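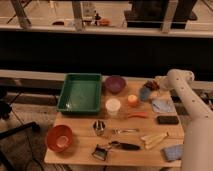

Tristmont Folding Kitchen Bench, 152 cm

The Tristmont is a work bench for small kitchens, cabins and rental flats where the built-in counter is too short. It stands on its own four legs and folds flat against the wall when you need the floor again. We make it in our workshop in Harju and send it in one carton.

Top and frame

The top is solid birch, 18 mm thick, with the edges rounded by hand. It is finished with hard wax oil, two coats at the workshop. We recommend a third coat at home after the first month of use, because the wood drinks more oil in the beginning. The legs are powder-coated steel in grey or cream. Each foot can be turned to adjust the height by up to 9 mm, so an uneven tile floor is not a problem.

Birch is a light-coloured wood and it will become a little more yellow with the years. If the bench stands beside a window, please move the objects on it from time to time, otherwise you will see their shapes in the colour.

Daily care

Wipe with a damp cloth and dry after. Beet, turmeric and red wine should be wiped at once. For a stain that stays, sand lightly in the direction of the grain with fine paper and put oil again on the same place. Do not use bleach or the rough side of the sponge. Hot pots need a trivet.

Assembly

The legs are already attached. Unfold them until you hear both locks click, then turn the bench on its feet. It is better with two persons. The wall hooks are optional and the screws in the bag are for wood studs only. For brick or concrete, ask at your hardware store for the correct plugs.

What is in the carton

Bench with legs, two wall hooks, bag of screws, small tin of oil, cotton cloth, printed instructions.

Also in this series

The Gradilcombe is the same bench with one drawer under the top. It does not fold. The Skimedent rail fits both models and holds towels and ladles along the short side.

Price and delivery

1,646 dollars, tax included. The next batch leaves the workshop in September. Cream legs are sold out until then, grey can be ordered now.

Questions about size or colour go to Samer Chamoun in customer service. He answers in the mornings. If you write to him, please include the width of your wall and the height of your existing counter.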